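Nundside 블록 분류 셀 README: 장비 구매랑 예산 메모

최종 수정: 2020-01-31
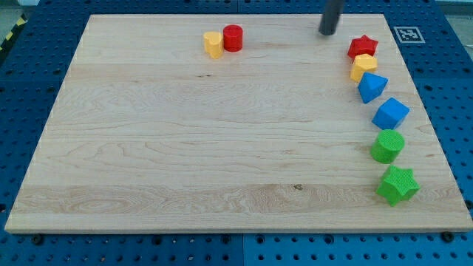 이 문서는 뭔가요

안녕하세요, Nundside 작업실에서 장비 구매를 맡고 있는 Tobiloba Akande입니다. 원래는 데이터 폴더에 딸린 짧은 README였는데, 다들 저한테 "그거 얼마 들었어요?", "다음엔 뭐 사요?"를 물어보셔서 아예 구매 메모까지 같이 적어 두기로 했어요. 데이터 형식만 궁금하신 분은 맨 아래로 쭉 내려가시면 됩니다!

금액은 전부 유로이고 부가세는 뺀 값이에요. 팔 본체는 다른 예산에서 나간 거라 이 메모에는 안 들어갑니다. 팔 가격이 궁금하시면 Ottó Kozma 씨한테 물어봐 주세요.

지금 셀 구성

작업대는 파란 타공판이고 그 위에 밝은 색 나무판을 올려서 씁니다. 블록은 하트, 별, 육각기둥, 삼각기둥, 정육면체, 원기둥이 있고 색은 빨강, 노랑, 파랑, 초록이에요. 판 바깥쪽 타공판 위에는 흑백 마커를 붙여 뒀고요. 그리퍼는 진회색 원통형인데, 이번 구매에서 제일 오래 고민한 게 바로 이 녀석의 예비품이었습니다.

타공판으로 간 건 제 고집이에요. Benedek Hegedűs 씨는 그냥 평평한 알루미늄판을 사자고 했는데(그쪽이 더 싸긴 했어요), 저는 지그를 옮길 때마다 구멍을 새로 뚫는 게 너무 싫었거든요. 지금까지는 만족합니다. 다만 판과 판이 만나는 이음매가 생기니까, 주문하기 전에 이음매가 어디로 올지 도면에 꼭 그려 보세요. 저는 안 그려 보고 주문했다가 받침 위치를 한 번 바꿨어요.

올해 산 것

예비 그리퍼: 715유로. Simora에서 샀고 견적은 Vinum에서도 받았어요. 가격은 Vinum이 조금 낮았는데 납기가 길어서 포기했습니다. 케이블이 별도 품목이니 견적서에 들어 있는지 확인하세요. 첫 견적서에는 빠져 있었어요.

나무판: 113유로. 여분 한 장 포함입니다. 크기를 맞춰서 재단해 달라고 하면 따로 돈을 받는데, 저는 그냥 냈어요. 우리 톱으로 자르면 모서리가 엉망이 되더라고요.

블록 세트와 소모품: 거의 100유로. 블록, 마커 인쇄, 나사, 테이프를 다 합친 값이에요. 영수증이 여러 장으로 흩어져 있어서 정확한 합계는 Tamás Győri 씨의 장부를 기준으로 봐 주세요.

안 산 것도 적어 둘게요. 블록 자동 공급기는 이번에 뺐습니다. 데모는 정말 멋졌는데(저 혼자 박수 쳤어요) 하트랑 별 모양은 따로 트레이를 만들어야 한대요. 그 트레이 값까지 넣으면 올해 예산으로는 안 됩니다. 당분간은 사람이 손으로 블록을 놓는 걸로 하고, 그 시간을 인건비 쪽에 잡아 뒀어요.

다음 구매 계획

6월에 한 번 더 주문을 넣을 거예요. 순서는 이렇게 생각하고 있습니다.

1. 그리퍼 손끝 부품. 본체보다 손끝이 먼저 닳으니까 여유 있게 잡습니다. 지금 쓰는 것과 같은 규격으로만 주문할게요. 다른 규격을 섞으면 보정 파일이 두 벌이 되어서 Tamás Oláh 씨한테 혼나요.
2. 마커 인쇄판. 종이 말고 단단한 판에 인쇄한 걸로 견적을 받는 중입니다.
3. 작업대 조명. Kun 쪽 담당자가 샘플을 빌려주기로 했어요. 써 보고 결정합니다.
4. 블록 공급기. 예산이 남으면요. 솔직히 기대는 안 하고 있어요.

요청하실 게 있으면 6월 주문 전에 구매 시트에 한 줄 적어 주세요. 제품명, 수량, 어디에 쓸 건지, 없으면 작업이 멈추는지 아닌지. 이 네 칸만 채워 주시면 됩니다. 메신저로 "그거 하나만요" 하시면 제가 꼭 까먹어요!

예산 짤 때 제가 놓쳤던 것들

배송비를 따로 안 잡았어요. 나무판은 무겁고 모서리 보호 포장까지 붙어서 배송비가 생각보다 컸습니다. 지금은 시트에 배송 칸이 따로 있어요.

설치하는 날도 일정에 넣으셔야 해요. 판 고정하고, 마커 붙이고, 보정 돌리고, 다시 확인하고… 저는 반나절이면 되겠지 했는데 하루를 통째로 썼고 그날 수집은 하나도 못 했습니다.

그리고 보증 조건이요. 손끝 부품은 소모품으로 분류돼서 보증에서 빠지는 경우가 있으니 계약서의 소모품 목록을 먼저 읽어 보세요.

데이터 폴더 안내

raw: 카메라 원본. 건드리지 마세요.
calib: 보정 파일. 작업대 판을 옮기거나 마커를 다시 붙였으면 새로 만들어야 합니다.
episodes: 작업별 기록. 폴더 하나에 작업 하나씩 들어 있어요.
costs: 견적서와 영수증 스캔. 파일 이름은 업체명, 품목 순서로 부탁드려요.

서버 용량은 6테라바이트까지 쓸 수 있고 비용은 연 단위로 나갑니다. 용량을 늘리고 싶으면 이것도 구매 시트에 적어 주세요. raw를 압축해서 보관하는 방법은 Tamás Oláh 씨가 정리 중이고, 끝나면 이 README에 붙여 둘게요.

문의

구매와 견적은 Tobiloba Akande, 보정과 데이터는 Tamás Oláh, 장부는 Tamás Győri. 두 분 다 Tamás라서 메일 보내실 때 성까지 꼭 확인해 주세요!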